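Is your dog's dinner really the problem?

Sheila Garside has heard every theory going about what we feed our pets, and she believes very few of them. She ran the front desk at a veterinary practice in Druststead for most of her working life, and now she writes a newsletter for owners who are fed up with being sold things.

"People come in with a healthy dog and a printed list," she says. "Somebody online has told them the food is poison. The dog is four, it's got a coat like a seal, and they want to change everything."

I tell her that plenty of owners swear by the raw diets, the fresh boxes, the powders you sprinkle on top. She isn't moved. "They swear by it in week two. Ask them again in July when the freezer's packed and they've gone on holiday."

Her latest target is Odance, a subscription meal plan that costs £45 a month for a small dog. The leaflet says 298 owners were asked and most saw "more sparkle". Garside reads that part out twice. "Sparkle. How do you measure it? Who were they, and had they been sent a free box?"

I put this to Jianguo Xue, who helped launch the plan and agreed to a short phone call. He was polite about it. "We never claimed it was a medical trial," he said. "It was feedback from customers, and the customers were happy." Asked whether the happy ones might be more likely to reply, he said that was true of any survey. He did not say why it was on the leaflet. 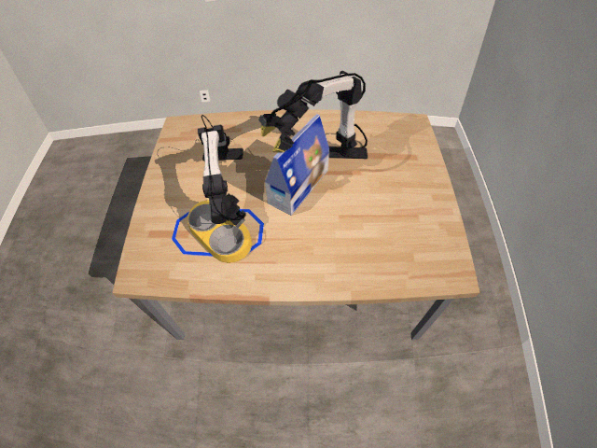 A yellow double bowl with two stainless-steel wells.

Garside is no kinder about the cheap end of the market. She thinks most bags are harder to read than they should be, and that the feeding guides are too generous. "Look at the back. It'll say 200 grams for a dog that needs a good bit less. Then you add the biscuits, the crusts, whatever Grandad drops."

So what would she have people do? Weigh the food, she says, and use proper scales. Her own terrier, Lu, was overweight for years while she told herself it was fluff. "I was using a mug. I'd have sworn it was the same every time."

She has no patience for supplements either. A joint powder called Ledotum was going round her village at £40 a tub, and she asked three neighbours what was in it. None of them knew. One had been giving it to a cat.

I wonder aloud whether any of this does much harm, if the owners can afford it. She thinks about that for a while.

"Some can," she says. "I used to take the payments, remember. I saw who was putting off the dental work."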